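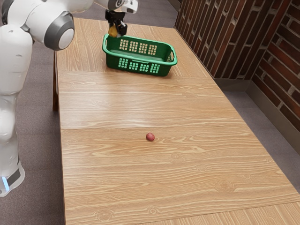
I love a good failure, and the Nurimard arm gave us a beauty this spring!

The job was sorting small things off a long table into a green basket. For 25 runs in simulation it went like a dream. Then, on the next one, the arm carried a piece over to the basket, opened its fingers a moment too soon, and let it drop behind the rim. Fine, things get dropped. What got me jumping out of my chair was the log, which said "placed." The arm went back for the next piece as cheerfully as you please, and it did the same thing 3 more times before the run ended.

The drop itself is a small bug. Someone at Bokham had changed the basket's angle and the release point was still set for the old one (4 lines to fix, done before lunch). The false "placed" is the part I can't stop talking about! Our software decided the work was finished when the fingers opened. It never checked where the thing went. Swap that little yellow lump for a glass vial, put a person's hand near the basket, and you have a machine that is wrong and perfectly calm about it.

So my opinion, and I'll argue it with anyone at Paracha or Fitano who wants to take me on: a robot should never be allowed to report success from its own motion. Make it look again. Yes, the second look costs us 2 seconds per piece, and yes, I've heard the grumbling about throughput. I'd pay double. A slow arm that stops and says "I lost it" is a wonderful thing to work beside.

And please, break your simulations on purpose! Turn the basket. Shove the table over a bit. We should have been doing it from the first week, and since we started I've had more fun than I've had in years.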